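Visita ao laboratório de recolha de demonstrações da Rurkley

Publicado em 19/07/2019

A Rurkley abriu à visita o espaço onde recolhe exemplos para treinar o seu sistema de manipulação, o Fliredeck. O grupo era pequeno, quase todo vindo da integração industrial, e foi recebido por Chia-jung Chu, responsável pela recolha, e por Torquil Swanson, que trata do processamento dos dados. A visita começou com uma apresentação curta e passou logo ao funcionamento corrente.

O ponto de partida é conhecido. Programar cada movimento de um braço para tarefas domésticas ou de bancada sai caro e o resultado tolera mal a variação. A equipa optou pela aprendizagem por imitação: uma pessoa executa a tarefa com uma garra manual equipada com câmara, o sistema regista imagem e trajetória, e o modelo é treinado para reproduzir a relação entre o que a câmara vê e o movimento seguinte. O braço só entra na fase de avaliação, que decorre noutra sala e não fazia parte do percurso.

Organização das sessões

Cada sessão tem um guião de uma página. O guião indica a tarefa, os objetos, a posição inicial e a condição de fim. Não indica a trajetória. Segundo Chu, as primeiras versões descreviam o gesto com demasiado pormenor e os operadores acabavam por repetir sempre o mesmo caminho, o que deixava o modelo sem referência quando um objeto aparecia deslocado. Agora pede-se que o operador varie o ponto de aproximação e a altura, dentro de limites fixados no guião.

O conjunto atual, designado Wateo, tem 2000 demonstrações registadas, das quais 1040 passaram a validação e entraram no treino. A diferença pareceu-me grande e perguntei pela repartição. Swanson respondeu que a maior parte das rejeições vem da perda de localização da garra, normalmente em movimentos rápidos junto a superfícies lisas e pouco texturadas. Seguem-se os cortes mal feitos, em que a gravação começa com o gesto já em curso, e por fim as demonstrações em que a tarefa não chega à condição de fim. Estas últimas são guardadas à parte e ainda não têm uso definido.

A validação tem dois passos. O primeiro é automático e verifica a continuidade da trajetória, a sincronização entre imagem e abertura da garra e a duração. O segundo é feito por uma pessoa, que vê a gravação em velocidade acelerada e a aceita ou recusa. A recusa exige um código de motivo. Foram mostradas algumas folhas desse registo, em que a coluna de observações está quase sempre vazia, coisa que Swanson gostaria de ver corrigida.

Calibração

A lente é de grande angular e a distorção tem de ser conhecida com rigor. A calibração faz-se com um padrão impresso, no início de cada dia e sempre que a garra sofre um impacto. O procedimento demora 105 segundos quando corre bem. Se o erro ficar acima do limite interno, repete-se; à terceira falha, a garra sai de serviço e vai para verificação mecânica.

Há também o mapeamento da sala. Antes da primeira demonstração, o operador percorre o espaço com a garra na mão, devagar, para que o sistema construa a referência em relação à qual as trajetórias são depois expressas. Qualquer alteração relevante do mobiliário obriga a refazer o mapa. Um dos visitantes quis saber se a circulação de pessoas perturba o processo. A resposta foi que perturba pouco, desde que a maior parte do campo de visão seja fixa, e que a equipa prefere gravar em salas com gente a trabalhar, por se aproximarem mais das condições de utilização.
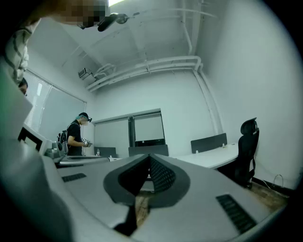 A transferência dos ficheiros faz-se no fim de cada bloco. O operador liga a garra ao posto de trabalho, confirma o número de gravações e só depois apaga a memória local. O formato de armazenamento, a que chamam Cheng, junta num só ficheiro o vídeo, as poses e a abertura da garra, com uma base de tempo comum. Foi desenvolvido internamente e a documentação é escassa. Perguntámos se havia intenção de o publicar. Chu disse que sim, mas que falta estabilizar os metadados, em particular os campos que identificam o guião e a versão da calibração.

Sobre a privacidade, as caras são desfocadas antes de as imagens saírem do laboratório. Não tivemos acesso aos resultados desse passo em gravações com muito movimento, que seria o caso mais exigente.

Notas finais

Ficaram três pontos por esclarecer. O primeiro é o critério de paragem: não percebi como se decide que uma tarefa já tem exemplos suficientes, e a resposta dada («quando a curva de avaliação deixa de subir») depende de avaliações que não vimos. O segundo é a diferença entre operadores. Os dados permitem separar as demonstrações por pessoa, mas essa análise ainda não foi feita. O terceiro diz respeito ao desgaste dos dedos da garra, que altera o contacto com os objetos e não é registado em nenhum campo.

A próxima ronda de recolha está prevista para dezembro, com guiões novos para abertura de gavetas e arrumação de loiça. A Rurkley aceita pedidos de visita por escrito, em grupos pequenos, e pede que se indique com antecedência se há interesse na parte de processamento, que é apresentada em separado.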